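The Trurkimville Letter
2 July 2020

Washing up less, and other summer resolutions

I made a promise to myself at the start of summer that I'd stop treating the kitchen like a place I only visit to be annoyed. The newsletter has been full of gardens for months (mine included, sorry, the beans are still going), so this time I want to talk about water. Our water, the stuff that comes out of the tap in Trurkimville and that we're all being asked to go a bit easier on until the rain comes back.

I'm no expert. I rent a small house on the Iretti side of town, I have one bathroom, a yard the size of a parking space and a meter under a metal lid by the front step. Until this spring I had never once lifted that lid. There was a spider in there that I think had a mortgage. But I got a bill for 63 dollars, which is a lot for me, and I wanted to know where it was all going – so I started writing the numbers down every morning before coffee.

What I found is that I'm a terrible rinser. I rinse things that are about to go in the dishwasher. I rinse things that are already clean! I leave the tap running while I hunt for the sponge, while I answer the phone, while I look out to see what the neighbor's cat is doing. Puma is a very large cat with a very small head and I can lose a good few minutes to her.

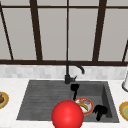 So the first thing I changed was the running tap. I put a mixing bowl under it and now everything gets swished in the bowl, greasy things last. When I'm done the bowl goes out the back door and onto the hydrangea, as long as there's not much soap in it. The hydrangea was looking awful in June and it has perked right up. Maybe it was going to anyway, but I'm taking the credit.

The second thing was waiting for the hot water. My heater is at the far end of the house, and it takes forever for anything warm to reach the kitchen. I used to just stand there and let it go. Now I catch the cold in a pitcher and it goes in the fridge for drinking, or in the kettle, or in the watering can. I fill 2 pitchers on a normal day and more when my sister's kids are here, as they seem to wash their hands only when the water is the temperature of soup.

Then there was the toilet. I'll keep this short. If you put a few drops of food coloring in the tank and go away for a while, and the color has turned up in the bowl when you get back, your flapper is leaking. Mine was. The new flapper cost less than a sandwich, and I put it in myself after watching a man do it very slowly online. I had to turn everything off and start over once when I got the chain on the wrong side of the handle. Still counts.
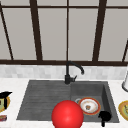 Outside, where most of it goes

I thought the yard would be the easy part because I don't have a lawn to speak of. But pots are thirsty, and I have a lot of pots. I've moved them all into one corner where they get shade after lunch, and I water at breakfast with the can instead of the hose. It takes me 20 minutes if I don't talk to anybody over the fence, and I always talk to somebody over the fence.

I've also put down old straw around the tomatoes and the peppers. The straw came from the feed store out past the bridge, and half of it is still in the back of my car. If you want some, please come and take it. I mean it, I'm finding it in my socks.

One thing I gave up on was the rain barrel. I bought a Fakeo one secondhand, carried it home in pieces, and could not get it to sit flat under the downspout for love or money. It's now holding my potting soil and doing a fine job. If somebody in town has set one up on a sloping patio, I'd love to hear how you did it.
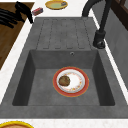
From your editor, The Trurkimville Letter

The next bill should land later in July and I'll print the number whatever it is, even if it's embarrassing. In the meantime send me your own tricks, the lazier the better. Shower buckets I already know about, and I keep kicking mine over. Notes can go through the slot at the Iretti library or by reply to this email, and I'll run as many as I can fit in next time, between the beans.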